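Can a robot do kitchen chores already, or only in simulation?

Posted by Eduard Čierny in Home and Kitchen Automation

Hello all. My mother has weak hands and she asked me if she can buy a machine which tidies the kitchen after breakfast. I told her no, but then I was not sure. My colleague at Flenham works with simulated kitchens and there the two-handed robot holds cups quite well.
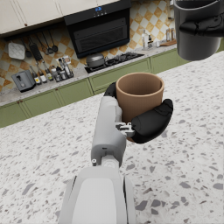 Simulated kitchen, one cup in each hand.

For me this looks like the most simple chore. Is it possible in a real home, and what is still missing? The budget is not important now, I only want to give her a correct answer.

Igor Krajčí

I work with such arms, so I try to answer. Holding a cup with straight sides is mostly solved. Pouring or stacking is harder, because the two hands must agree about the distance and the angle. In the picture below, the dark cup is tilted with its mouth down and the brown one is close to it. If the angle is wrong by a little, the real cup hits the other.

In our last test in February we made 264 attempts with real cups, and 31 ended with a cup on the floor. In simulation the same program had 3 drops in 760 attempts. Wet handles, soap and thin glass were not included at all.

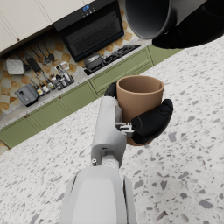
What I would tell your mother

Please wait with buying. A dishwasher with an easy upper basket and a light trolley will help her more today. If you want to follow the topic, look for results from homes which the robot did not see before.

Drolelus

My vacuum robot gets stuck on the carpet every morning, so I would not give it my cups.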